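Torkero Paiva table stand, white, 40 cm
Reviewed by Lorraine Marsden
Apr 1, 2021

The Paiva is a small upright stand: one round base, one thin pole, one threaded joint between them. Torkero sells it as a general-purpose holder for table signs, paper towel rolls and light craft work. I bought two in November and have used them on a white worktop since then, one for rolls of paper tape and the other with a clip at the top for recipe cards.

Assembly

The parts are a base, a pole and a felt ring. The pole screws into the base by hand. The thread on my first unit was clean and seated fully. The second had paint in the socket and stopped short, which left the pole leaning by a small but visible amount. I cleared the paint with a wooden pick and tried again, and it then stood straight. The printed sheet says nothing about this. It also shows the felt ring on top of the base, which is wrong – it goes underneath.

Stability

A thin pole on a round base will tip if the load sits high and off center, and the Paiva is no exception. With a full roll of tape over the pole the weight stays low and the stand does not move in normal use. With the card clip at the top it is less steady. A single card is fine. A thick booklet pulls the pole toward the loaded side, and a knock to the table can bring the whole thing down. The base would need to be wider or heavier to prevent that.
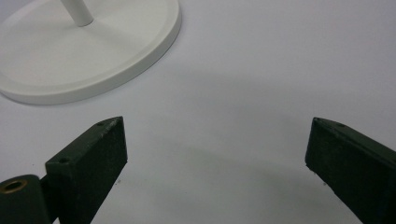 Sliding is a separate matter. On a smooth top the felt gives very little grip, and pulling tape with one hand drags the stand along. I replaced the felt on one unit with a thin rubber ring from a jar lid, and it has stayed put through the same work. The felt is the better choice on soft or oiled wood, where rubber may leave a mark.

Finish

The white coating is even on the base and slightly thinner on the pole. Where tape rolls rub against it, the pole has gone gray, and the marks come off with dish soap. Scouring powder dulls the coating, so keep it away. The rim of the base is rounded and easy to wipe. Dust collects at the joint, and the only good way to clean there is to unscrew the pole.

Compared with the Sutbridge

Ea Briem lent me her Sutbridge stand for a week. It has a square base and a thicker pole, and it holds a booklet without trouble. It also takes up more of the table and is too thick for narrow roll cores. For tape I prefer the Paiva. For cards or anything top-heavy I would buy the Sutbridge.

Spare parts

Torkero sells the pole separately but not the base. My request for a spare felt ring was answered in two days, and the ring came free of charge.

Rating: good for rolls, fair for signs and cards.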